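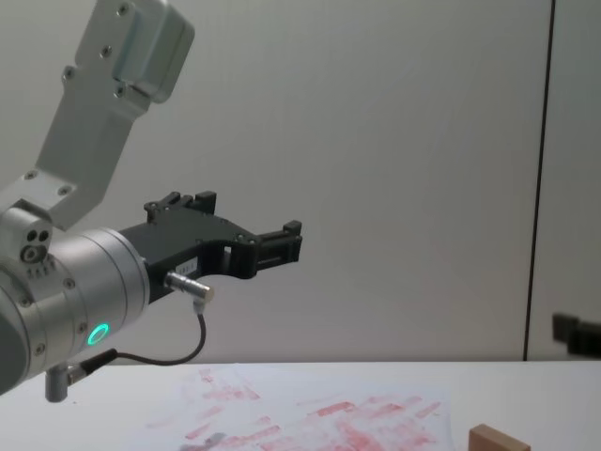 Cuaderno de laboratorio. Taller de Esmaltes y Pastas, Centro Basteo
Entrada correspondiente al 27/4/21
Responsable de la entrada: Bonifacio Calvo
Revisión: Jacqueline Lacroix

Asunto: cuarteado del esmalte blanco mate sobre pasta Tan. Segunda serie de cocciones.

Antecedentes

Se retoma el problema anotado en noviembre, cuando las piezas de vajilla esmaltadas con el blanco mate habitual comenzaron a presentar una red fina de grietas a los pocos días de salir del horno. En aquel momento se atribuyó el defecto a una capa excesiva de esmalte y se recomendó reducir el tiempo de inmersión. La recomendación se aplicó en todos los lotes posteriores. El defecto disminuyó en los platos llanos, pero se mantuvo en los cuencos, sobre todo en el fondo interior, donde el esmalte tiende a acumularse.

La primera serie, realizada por Arnel Tagle, descartó la contaminación del agua de molienda. Las probetas preparadas con agua desionizada y con agua de red se cuartearon por igual. Queda, por tanto, como hipótesis principal la falta de acuerdo entre la dilatación del esmalte y la de la pasta. El esmalte se contrae más que el soporte durante el enfriamiento, queda sometido a tracción y termina por abrirse.

Conviene dejar constancia de que la pasta Tan cambió de partida a finales de otoño. El suministrador no comunicó modificación alguna en la composición. Mark Anthony Manalastas observó, no obstante, que los recortes de la nueva partida absorben más agua tras el bizcochado, y que el color en crudo es algo más claro. No se dispone de análisis químico de ninguna de las dos partidas. Se ha solicitado y está pendiente de respuesta.

Preparación de la carga

Se prepararon dos variantes del esmalte de base. En la variante A se sustituyó parte del feldespato sódico por la frita Komlow, que aporta boro y rebaja la dilatación del conjunto. En la variante B se mantuvo la fórmula y se añadió sílice de malla fina en la molienda. Se conservó además una muestra sin modificar, que sirve de testigo.

El peso seco de cada carga fue de 813 g. La cifra no obedece a ningún criterio técnico: es lo que quedaba de caolín calcinado una vez descontado lo reservado para el engobe, y se ajustó el resto de los componentes en proporción para no abrir saco nuevo. Para futuras series se ruega hacer el pedido con antelación, de manera que las cargas puedan compararse con las históricas sin necesidad de recalcular.

La molienda se efectuó en el molino de bolas pequeño. La variante B dejó más residuo en el tamiz y hubo de volver al molino. Terminada la segunda pasada, la densidad de las suspensiones era comparable, si bien la variante A sedimentaba con mayor rapidez. Se corrigió con una adición mínima de bentonita, previamente hidratada. Ariel Castillo advierte de que la bentonita añadida en seco, como se hizo en alguna ocasión anterior, forma grumos que después se confunden con defectos de cocción.

Aplicación

Inmersión con pinza, tiempo contado en voz alta por la misma persona en todas las probetas. Se emplearon probetas en L, cuencos pequeños de torno y fragmentos de plato. Los cuencos se esmaltaron primero por dentro, por vertido, y se dejaron secar toda la noche antes de esmaltar el exterior. Cuando se esmaltan ambas caras seguidas, la pared se satura y el espesor final resulta irregular.

Las bases se limpiaron con esponja. En varias probetas de la variante B se apreció polvo superficial al tacto, señal de que la capa cruda tiene poca cohesión. No se aplicó goma, a fin de no introducir otra variable en la serie.

Cocción

Horno Rilum, atmósfera oxidante, programa habitual de gres. La carga se dispuso de modo que cada estante contuviera probetas de las dos variantes y del testigo, para compensar la diferencia de temperatura entre la parte alta y la parte baja de la cámara. Los conos testigo de los estantes superior e inferior cayeron de manera muy similar, con el inferior ligeramente más tendido.

La subida hasta los 600 °C se hizo despacio, con la mirilla superior abierta hasta ese punto. Después se cerró y se continuó a ritmo normal. La meseta a temperatura máxima duró 18 minutos, según programa. El enfriamiento fue libre, con el horno cerrado. Se recuerda al personal que el horno no debe entreabrirse para acelerar la descarga: una parte de los defectos que se registran en este cuaderno como cuarteado podría deberse a esa práctica, y no hay manera de distinguirlos a posteriori.

Observaciones a la salida

Testigo: red visible en los cuencos desde la misma descarga, acompañada del sonido característico durante las primeras horas. En los fragmentos de plato, red incipiente, apreciable solo con tinta.

Variante A: superficie sin grietas en las probetas en L y en los platos. En los cuencos, grietas aisladas en el fondo, de recorrido largo y sin cerrar malla. El acabado ha perdido algo de mate y se aproxima al satinado, con un matiz levemente azulado allí donde la capa es gruesa. Jacqueline Lacroix considera que el cambio de aspecto no sería aceptable para la reposición de piezas de vajillas ya entregadas, aunque sí para producción nueva.

Variante B: sin grietas a simple vista en ninguna forma. Conserva el mate. Presenta, en cambio, pinchazos dispersos en la cara exterior de los cuencos y una textura más seca, que retiene la marca del cubierto metálico. La marca se elimina con limpiador suave, pero reaparece con el uso.

Ensayo de choque térmico

Se efectuó el ciclo ordinario de agua hirviendo y agua con hielo, seguido de tinción. Se repitió 2 veces sobre las mismas piezas. Después del primer ciclo, la variante B seguía intacta; después del segundo apareció una grieta en el borde de un cuenco que ya tenía un pequeño desconchado en el labio, por lo que el dato se anota con reservas. La variante A mantuvo las grietas iniciales sin desarrollar otras nuevas. El testigo se cuarteó por completo.

Arnel Tagle propone prolongar el ensayo con el autoclave del edificio contiguo, dado que la expansión por humedad de la pasta puede provocar cuarteado diferido semanas después de la cocción. La propuesta se considera pertinente, en especial si se confirma que la nueva partida de Tan es más porosa. Un esmalte que supera el choque térmico el primer día puede fallar más adelante sobre un soporte que absorbe agua por la base sin esmaltar.

Discusión

Los resultados son compatibles con la hipótesis de la dilatación, sin que basten para darla por demostrada. La adición de sílice resuelve el cuarteado a costa de la fusión, y la frita mejora la fusión a costa del mate. Lo razonable sería una fórmula intermedia, con una cantidad reducida de Komlow y algo de sílice, acompañada de una meseta más larga que permita cerrar los pinchazos.

Mark Anthony Manalastas discrepa en cuanto al orden. A su juicio, antes de corregir el esmalte debería comprobarse si la pasta alcanza la vitrificación prevista, y sugiere cocer recortes sin esmaltar de ambas partidas en una misma hornada y medir la absorción. Se conserva material de la partida antigua en el cubo azul del almacén de húmedos, en cantidad suficiente para esa prueba y para poco más. Se pide que no se emplee en otros trabajos.

Pendiente

Absorción de agua en recortes de las dos partidas de Tan. A cargo de Mark Anthony Manalastas.

Formulación intermedia y molienda, una vez recibido el caolín. A cargo de Ariel Castillo.

Solicitud de uso del autoclave. Arnel Tagle la cursará por escrito, con copia a la dirección del taller.

Reetiquetado de los cubos de suspensión. Las etiquetas de la variante A se han despegado y el cubo está identificado provisionalmente con cinta de carrocero en la tapa. No intercambiar tapas.

Las probetas de esta serie quedan en la bandeja inferior de la estantería de muestras, con la cara esmaltada hacia arriba y el código grabado en la base. Las piezas teñidas se guardan aparte. Los cuencos del testigo no deben destinarse a uso alimentario.

Nota añadida por J. Lacroix: falta consignar la hora de apagado del horno. Complétese a partir del registro del programador antes de archivar la hoja.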